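Checkliste Community-Forum Dakstead — Durchgang vom 2025-11-24
Geprüft: Feven Lencho. Gegengelesen: A-yeong Ahn, mit Seufzern.

Legende: [x] in Ordnung, [!] Mangel, [ ] nicht geprüft

## Konten und Anmeldung

- [x] **Passwort zurücksetzen.** Mail kommt an. Betreff lautet immer noch »Hallo {vorname}«, aber sie kommt an.
- [!] **Sperre nach 3 Fehlversuchen.** Greift im Browser, in der App darf man raten bis zur Rente. Ticket liegt bei Negussie.
- [x] **Konto löschen.** Der Knopf ist jetzt sichtbar. Grau auf Hellgrau, man will ja niemanden drängen.

## Folgen und Blockieren

- [!] **Blockierte sehen keine neuen Beiträge.** Stimmt für den Feed. Über die Suche sehen sie alles, samt Kommentaren. Bitte vor dem nächsten Release beheben, auch wenn die Suche »eigentlich ein anderes Team« ist.
- [x] **Folgen-Liste ist privat, wenn so eingestellt.** Mit 7 Testkonten probiert, hält.
- [ ] **Benachrichtigung bei neuem Follower.** Testserver Cloltley war weg. Er kam wieder, als ich beim Essen saß.

## Uploads und Galerien

- [x] Drei Bilder in einem Beitrag bleiben in der Reihenfolge des Hochladens.
- [x] Standortdaten werden beim Upload entfernt.
- [!] Alternativtext ist Pflichtfeld, akzeptiert aber ein Leerzeichen. Die Nutzer haben das schneller gefunden als wir.
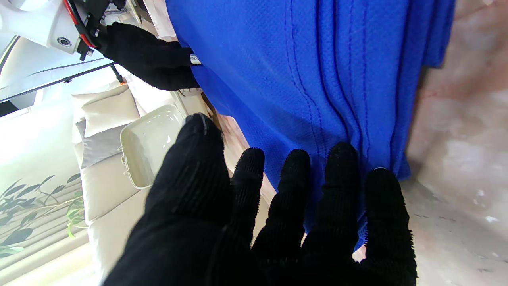
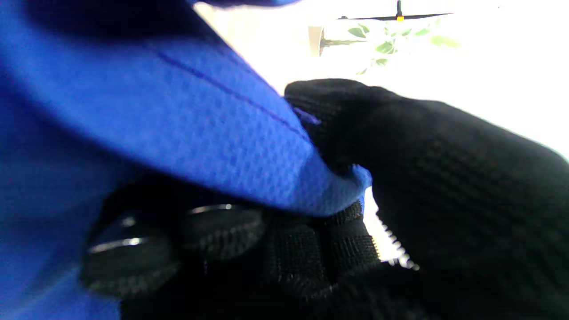
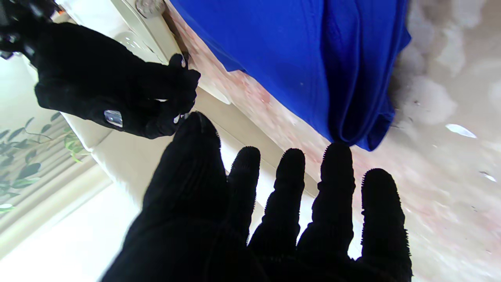

*Schwarze Finger in allen drei Bildern, blauer Stoff ebenfalls in allen dreien.*

## Melden und Moderation

- [x] **Meldeknopf an jedem Beitrag.** Vorhanden, auch mobil.
- [!] **Warteschlange.** 23 offene Meldungen, die älteste aus dem Mai. Es geht darin um einen Streit über Signaturen; beide Beteiligten haben sich inzwischen längst abgemeldet.
- [!] **Begründung bei Löschung.** Textfeld fasst 900 Zeichen, verschickt wird nur der erste Satz. Wer höflich anfängt, teilt dem Nutzer also mit, dass man sich für seinen Beitrag bedankt.
- [x] **Moderationsprotokoll.** Vollständig. Anmerkung A-yeong: »Vollständig ja, lesbar nein.«

## Sicherung

- [x] Nächtliches Backup nach Gesside läuft.
- [ ] Rückspielen des Backups. Steht seit drei Durchgängen auf der Liste — ich trage es hiermit feierlich wieder ein.

**Freigabe:** mit Auflagen. Suche und App-Sperre zuerst, der Rest nach Laune des Sprints. Nachprüfung macht A-yeong.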